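Astovari Cup (ice hockey)

The Astovari Cup is a amateur ice hockey tournament for club teams, played every January at the Grurholm rink. Run by the Grurholm Skating Club. Current holders: Mazza. Not to be confused with the Astovari Shield, which is under-16s and played outdoors when the lake allows.

History

Began as a single game between Grurholm and Rindard, winner kept the trophy until the next one. Mazza joined later and it became a round robin. Before that the two clubs also met in the league, so the cup game was sometimes skipped when the schedule got tight.

The trophy is a silver-plated bowl on a dark base. Original base was lost in a move between rinks; the replacement is taller and has room for more name plates. Early plates list only the club, later ones the captain too.

Format

Each team plays the others once. Top 2 go to the final, Sunday evening. Three points for a win in regulation, two for an overtime win, one for an overtime loss. Ties in the table go to goal difference, then head to head, then fewest penalty minutes.

Rosters are capped and goalies may not be borrowed from another entered club after the first puck drop. The rule dates from a year when Rindard iced Mazza's backup in the final and won, which was protested and the protest thrown out.

Overtime is 5 minutes, three skaters a side, then a shootout.

Venue

Grurholm rink, one sheet, seats on the north side only. Record crowd is 2,085, set at a Rindard–Mazza final. Standing room on the south rail is limited to 300. Scoring and the goal clock are run from the box at center ice.

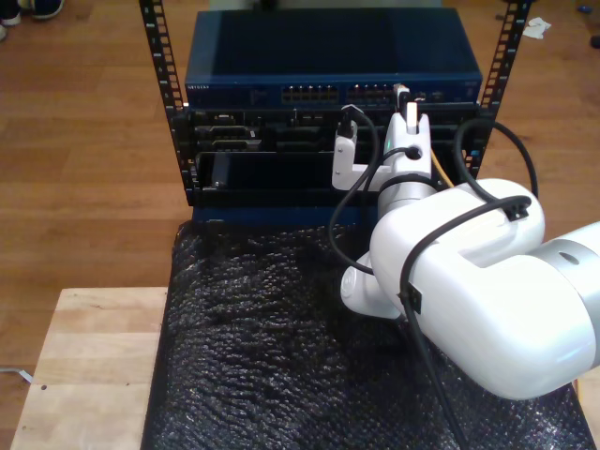
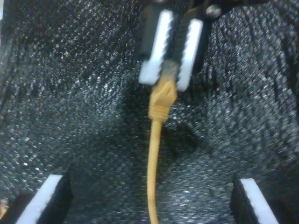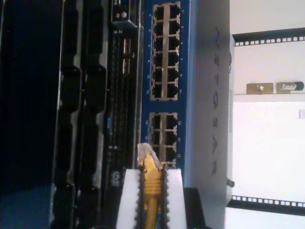
Network switch and yellow Ethernet cable.

Notable players

Benedetta Sanna, goaltender, Mazza. Only player named best goalie in back to back cups. Shut out Rindard in her first start, known for playing very deep in the crease and for a quick glove. Later coached the Mazza juniors.

Nazareno Santoro, center, Rindard. Captain for most of his career there. Scored the overtime winner against Grurholm from behind the goal line, off the goalie's skate, a goal still argued over in Grurholm. Finished his playing days as a defenseman becuase of a knee injury.

Broadcast

Local radio carried the final for some years. Now streamed by the host club, commentary by whoever is free from the teams not playing. Round robin games are streamed without commentary.

See also

Astovari Shield
Grurholm Skating Club
Rindard–Mazza rivalry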